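Section 3: Setting Up Your Gramness Table Lamp

Now that you have everything out of the box and have checked it against the parts list in Section 2, we can get on to the enjoyable part. Please set aside a quiet half hour for this. Most people finish sooner, but the lamp is a good deal easier to put together when you aren't hurrying to get dinner on.

Choosing a spot

The Gramness likes a flat, steady surface that doesn't wobble when you lean on it. A round pedestal table is fine, as long as the lamp sits near the middle and not out toward the rim. Keep the shade at least 5 inches away from curtains, bookshelves and anything else made of cloth or paper.
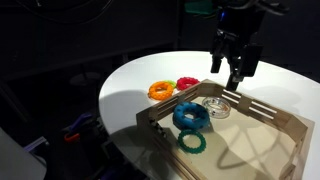
Pale and glossy surfaces bounce a lot of light back up at you, so if your table is white you may find you are happier with the lamp on a lower setting than you expected. Dark wood soaks the light up, and you can go brighter without squinting.

Putting the lamp together

1. Make sure the cord is not plugged in. We know you know this, but please look anyway.

2. Stand the base on a folded towel and feed the cord up through the hole in the bottom until you have 5 inches showing at the top.

3. Lower the stem over the cord and turn it clockwise until it stops. Hand tight is plenty. If it feels gritty or goes in crooked, back it out and start again.

4. Press the cord plug into the socket under the lamp head. You will feel a small click.

5. Set the head on the stem and tighten the collar.

6. Screw in a bulb of no more than 40 watts, then rest the shade on its ring.

Caution: A stronger bulb can scorch the shade, even if it fits the socket perfectly well. The bulb that comes in the box gives 400 lumens, and for reading or sewing that is usually enough.
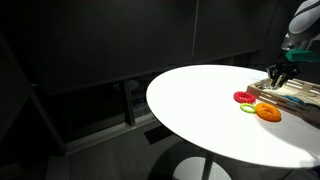

Setting the dimmer

The first time you switch the lamp on, do it after dark with the other lights in the room turned off. It is the only way to judge the low end of the dimmer properly.

1. Plug the lamp in and turn the dial all the way to the right.

2. Wait a minute, then turn it slowly back until the light looks comfortable on the page or handwork in front of you.

3. If the bulb flickers near the bottom of the dial, turn it up a touch until it settles. You can leave the dial there from then on and use the cord switch for on and off.

Note: Some older wall dimmers don't get along with the one in the lamp. Please use an ordinary outlet.
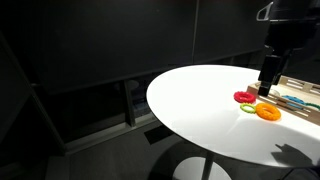

Glare and shadows

If you are right-handed, place the lamp on your left, and the other way around if you are left-handed, so your own hand doesn't darken your work. Should the light still bother your eyes, tilt the shade down one notch. There are several notches, and it is worth trying each of them for an evening before you decide.

Caution: Let the lamp cool fully before you take the shade off for dusting. A dry, soft cloth is all it needs.

For replacement shades and collars, see Section 5.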